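Scuffs on a white desktop, what takes them off?

tallgrass_ed
Posted July 24, 2023
Desk is a white Cikel, bought in April, paid 400 for it. Dish soap does nothing. I've got 200 in the budget for a replacement top if it comes to that, but I'd like to clean this one first.

mrenaud_shop
Melamine sponge, damp, light pressure. Done in five minutes.

Paperclip739
Don't do that on a glossy top. It's an abrasive and you get a dull patch where the mark was. I ruined an Imar side table that way.

mrenaud_shop
Never had a dull patch. You pressed too hard.

hollis_b
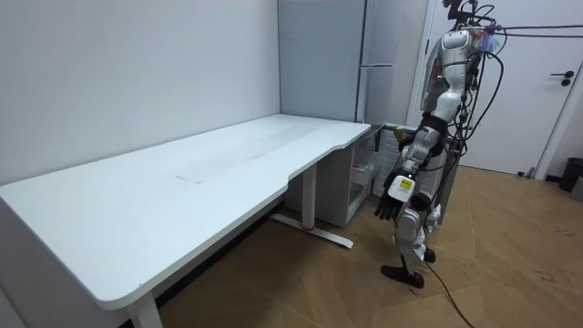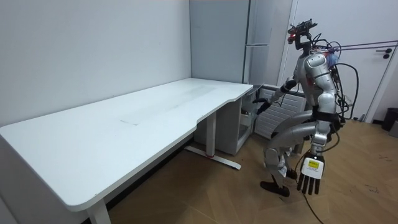
Rubbing alcohol on a microfiber cloth is what I'd try before any sponge. Test it under the edge, wait a minute, then work in short strokes and wipe with plain water. Most gray marks are rubber or metal left on top of the finish, and those will lift. A scratch won't. The long gray streak down the middle of the desktop in my first picture is the kind of thing I mean, light scuffing over a big area, and I'd do that in sections. Keep the alcohol off any printed logo.

Paperclip739
Agree on alcohol. Still no on the sponge.

tallgrass_ed
Tried alcohol at lunch. Maybe half of it came off. The rest catches my fingernail.

hollis_b
Then the rest is scratches. Get a desk mat.

mrenaud_shop
Or a sponge.

tallgrass_ed
Ordering a mat. The Plarneo one comes in white, does it yellow?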